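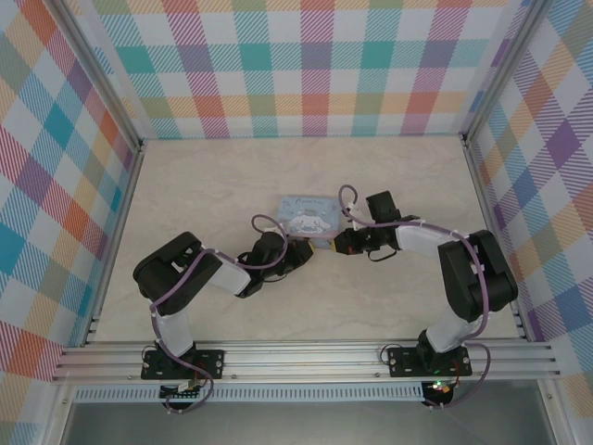 Page last changed: September

Speaker notes – "What We Keep in Boxes"

Good evening, and thank you all for coming out. (Wait for the chairs to settle.) I want to talk tonight about the boxes we can't throw away, long after whatever came in them is gone. A pretty lid will do it, or a bit of curly lettering, or a cartoon face you loved at seven.

My grandmother had a cookie tin on Allen Street with over 160 buttons in it, and I never once saw her sew one on! Tell the tin story slowly, people like it.

Then Arne Baumgart's letters – he kept five years of them in a shoebox and let me read the top few. Read the short one about the Stöcker bakery. Pause here.

Ask: who has a box at home they haven't opened since they moved? Let the hands go up, and take two or three stories if folks are willing.

Next, labels. Write down who gave it to you and when, on a slip inside the lid, in pencil. Pass the sample slips around, starting from the left.

Leave 5 minutes for questions. Coffee is in the back room until 9:00.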